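February, late evening

I came home with green fluff on my sleeves again. The cloth we put on the tables leaves it everywhere, and my sister says I look as if I have been gardening. I want to write down the day before I forget which opinion I had in the morning and which one in the evening, because they are different.

Dalia Bouazza asked me at the start of the trial to keep private notes, apart from the official form. She says the form makes everybody polite. So I try here not to be polite.

We are now well into the trial of the Rorkow kit. It is two arms, two grippers, the software they call Plorkineo, and a support contract which you can take or leave. The price for the hardware is 3215 for each gripper, and the support is 712 for every quarter. I wrote these two numbers on the inside of my notebook because I am asked for them at every lunch. The older quote from Estora was 1752 for a gripper, but this one had only two simple jaws and no wrist camera, so I do not think it is fair to put them in the same column. Kabbaj, who pays for the whole thing, puts them in the same column anyway.

In the morning I was against it. The manual is translated badly (I should be careful saying this, with my own English!) and page 36 sends you to a menu which does not exist in our version. I searched for this menu for nearly an hour. Then I wrote to the support, and the answer came before I finished my coffee, with the right menu and an apology. I do not know what to do with such a company. The book is poor and the people are good.

After lunch we went to the grippers themselves. I started with opening and closing, very slow, with nothing between the fingers, and I listened. I like to listen first.
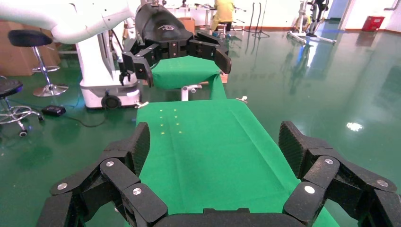 The fingers are the part I would buy without discussion. The pads have a fine texture on the inner side, and with our small fabric pouches they did not slide once this afternoon. The links are held with ordinary screws that you can reach with a normal driver. With the kit we had two years ago you had to send the whole hand away for one worn piece, and we waited for it until everybody forgot what the project was.

What I like less is the width. When the hand is fully open it needs a lot of place, and two of them working over neighbouring tables need even more. I asked Dalia if we could move the tables apart, and she said yes, but then the cables must go another way over the floor, and I already stepped on one of them this week. We left it for tomorrow.

Plorkineo lost the connection one time, close to four o'clock. It came back by itself. I wrote it on the form with the exact time, and I wrote here that it frightened me a little, because I had my hand near the table. I must learn to keep my hands behind my back, as in a museum.

So, the evening opinion: I would take the grippers, I would take the support for the first two quarters, and I would ask for a corrected manual in writing before anybody signs. Dalia thinks we should take the support for the full year. She has more patience with contracts than I have, and also more experience, so perhaps she is right - I will ask her again when I am less tired.

To do tomorrow: the cables, a new cloth with no fluff if such a thing exists in this colour, and call Estora back. I have promised it to them since last week and I am ashamed.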